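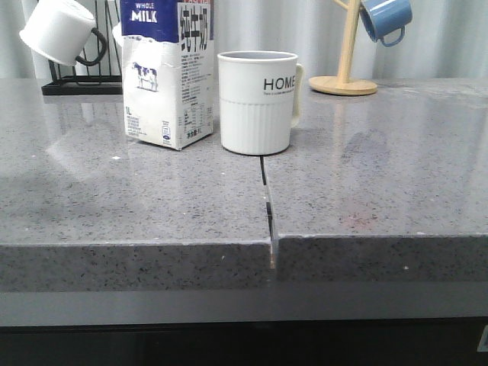 The Seam

Two slabs, because one wouldn't fit up the stairs at Birberg. That was the first thing Aidan Kinsella loved about the flat, before the light, before the bakery smell, before he'd even found out which tap was the hot one. The kitchen counter was grey speckled stone, glossy as a wet road, and it had a crack of a join running through it where two pieces had met and not quite agreed.

"You could get that fixed," said Ebbe Öberg, who had carried the heaviest boxes and felt entitled to opinions.

"Fixed! Look at it. It's a border."

He put his palm on one side and then slid it over to the other, and felt the small drop, a step down for his fingertips. Wonderful! A kitchen with geography. He named the left side Jevley, after the town where he'd been born, and the right side Corrigan, after the town where his grandmother had taught him to make tea in a saucepan, and he announced that there would be free movement between the two at all hours.

Ebbe said he'd need a drink of something before he could discuss it.

There was milk. There was, at that point, very little else, but there was a litre of whole milk with a black and white cow on the front, bought at the shop on the corner where all the best things had two languages on them. Aidan had stood in the aisle for ages choosing it. He liked the cow. She stood side-on, like a cow who'd been asked to hold still for her portrait and was being decent about it.

"She lives in Jevley," he said.

"Of course she does," said Ebbe.

The mugs had come wrapped in newspaper, in the box marked BATH, and they unpacked them on their knees on the floor with the radio going. Every one was a reunion. The white ones with the black handles were from the Tuesday markets, bought off Rhydian Mostyn, who threw in a story about his cousin's ferry with every purchase. The blue one had been through three share houses and a flood. And then, at the very bottom, rolled up in the sports pages, was the one Aidan had been worrying about for the whole 2,032 kilometres of highway, and it was whole. Not a chip on it!

He washed it, dried it on his shirt and set it down on the stone.

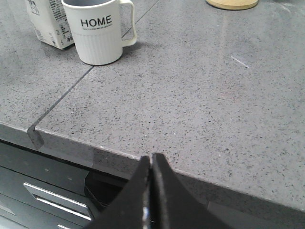

Photo: Vaughn Whitfield

It had belonged to his grandmother, who was not a woman for slogans. She had no cushions that told you to laugh and no signs by the door about wiping your feet. But she'd won this mug in a raffle in December, at a hall with 150 people in it, and she had walked up to collect it in front of all of them, and after that she wouldn't drink from anything else. HOME, it said, in big black letters. There was a line of tiny writing underneath that she had never once read. She said she'd got the gist.

"What does it say?" asked Ebbe, squinting.

"No idea. Don't you dare look it up."

Aidan loved the ribs on it most of all, those upright grooves around the lower half that gave your fingers somewhere to go on a cold morning. As a kid he used to run his thumbnail across them, trrrrp, until he was told to stop, and then he'd do it once more, quietly. He did it now. Trrrrp. It sounded the same in Birberg as it had in Corrigan, and he laughed out loud, and Ebbe, who didn't know the story yet, laughed as well.

There was a knock. Mohcine Cherkaoui from downstairs was on the landing holding a bag of oranges in both arms, nearly 50 of them, because his brother had a tree and the tree had no sense of proportion. He'd heard the radio. He came in, admired the ceiling, admired the window, and then stopped at the counter and whistled.

"You've got the crack too," he said, delighted. "Mine goes the other way!"

So it all had to be explained again, the border and the two towns and the cow, and Mohcine took to it straight away. He wanted to know where a guest should put his elbows. He wanted to know whether oranges needed papers. Ebbe, who an hour ago had been in favour of sealant, told him very seriously that fruit could go wherever it liked but mugs had to be hung up at night.

"And that one?" Mohcine pointed. 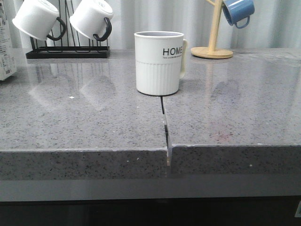
Where It Goes

They tried it on the rack, of course. Aidan took the HOME mug by its cream handle and held it up beside the others, the white pair and the blue, and it looked like a teacher who'd been made to join in on the monkey bars. He put it back on the stone.

"It stands," he said.

"It stands," Mohcine agreed, and began peeling an orange.

The kettle was still somewhere in the hall, under the coats or possibly inside the drum. Ebbe went to look for it. Aidan could hear him out there shifting things and singing along with the radio half a line behind, and he got the milk ready, and moved the mug over a little, and then a little more, until it was exactly where she would have reached for it.

"Found the toaster!" Ebbe shouted.

"Keep going!"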